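[chores-and-machines] Re: So can they do the dishes yet or not?

In reply to the message of 9:40 pm, which said:

> My sister-in-law runs the kitchen at a 4 bed care home
> and asked me when she can have a robot. I told her to wait.
> She sent me a clip of one folding towels and asked wait for
> what. I had no good answer. The clip was sped up, I think,
> but it did fold the towels.
>
> Can someone who works with these things say plainly what
> they can and can't do in a house right now? I don't mean
> the vacuum kind. I mean arms. Pick things up, put them
> where they go, open them, pour.

I'll try. I can only speak for arms on a bench with two-finger grippers, which is what we have at Mornen. People with legged machines or five-finger hands will have a different list.

The chore I know best is the dullest one: a bottle of water on a table. Hand it to somebody, move it to a shelf, take off the cap. In a care home that job comes up all day long.
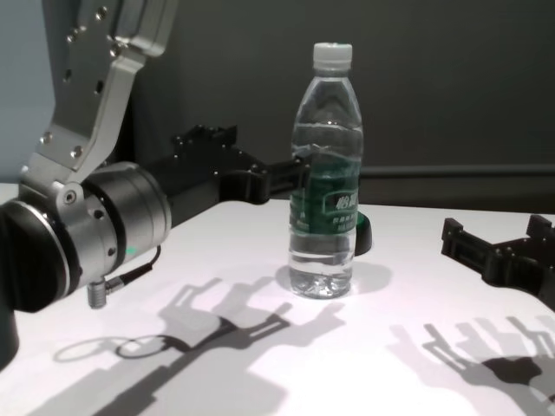
Posted by: T. Riller
Bench lead, Mornen
List member

Picking up an upright bottle from a clear table is close to solved. I'd let a visitor ask for it. Two black fingers, a round thing of known width, plenty of room on both sides. We log every try, and in August we passed 3570 of them. In the last 1000 the arm got the bottle off the table and set it down again standing in all but 4. Three of those were the arm bumping it on the way in. The other one we never worked out.

Those are good numbers and they don't mean much for a kitchen. Same table, same light, same kind of bottle. When we changed to a thinner bottle from the corner store, the grip setting that had worked all summer squeezed the water up to the cap. We had to teach it a softer grip, and then the softer grip dropped the full ones.

Clear plastic is also harder than it sounds. The camera sees the label well and the rest of the bottle badly. Whatever is behind it shows through bent, and the shadow on a white table can look more solid than the bottle does. Peel the label off and our success rate falls enough that we stopped reporting it. 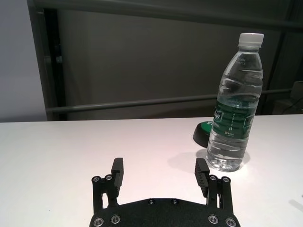 Then there is what stands next to the thing you want. One object on a table is a demo. Two objects, with one partly behind the other, is closer to a real counter, and that's where the trouble starts. The arm has to decide which way to come in, and it can't see the back of anything. A person feels around with a knuckle and doesn't think about it. Our fingers have ridges for grip but no feeling worth mentioning, so if they brush something on the way they just push it.

Caps: two arms can do it, one holding and one turning. Slow. We allow 600 seconds per try, which tells you something, and most of that goes to getting lined up again after the first turn. A cap that has been opened before is much easier than a fresh one.

Pouring: yes into a wide mug, no into anything I'd care about.

Dishes: loading plates into a rack that was built for the arm, yes. Scraping, rinsing, finding the fork under the bowl, no. I have seen the Trilenora videos and I believe them, but look at how the sink is laid out before the run starts. Every plate is facing the same way.

Towels: I think the clip is probably fair. Cloth forgives a bad grip. You can miss by an inch and still have a folded towel. 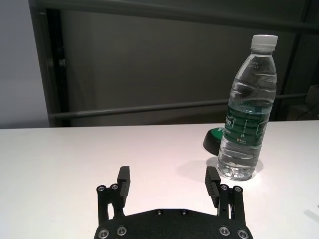
What I would tell your sister-in-law is to ask three things of anyone selling her one. What happens when it drops something, who picks it up, and how long is the machine stopped. On our bench the answer is that a person walks over and stands the bottle back up. If she has to keep a person near it, she may as well have that person carry the water.

Shop floors are further along, for the plain reason that you can bolt things down. The Tapsell line near us has had an arm moving bottles into crates for years. It has no idea what a bottle is, and it doesn't need to, as they all arrive in the same spot. 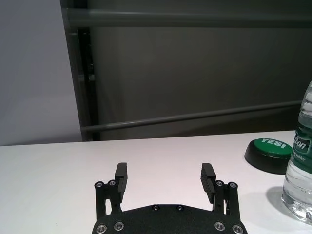 Open gripper, with the "YES!" button and the water bottle off to the right.

For a house, my own guess is fetch-and-carry first, for one room and a short list of objects, with somebody on call. Anything wet or stacked comes well after that. I'd be glad to hear from people who have had an arm in a real kitchen for longer than a week, especially if it's still there.

T. Riller
Mornen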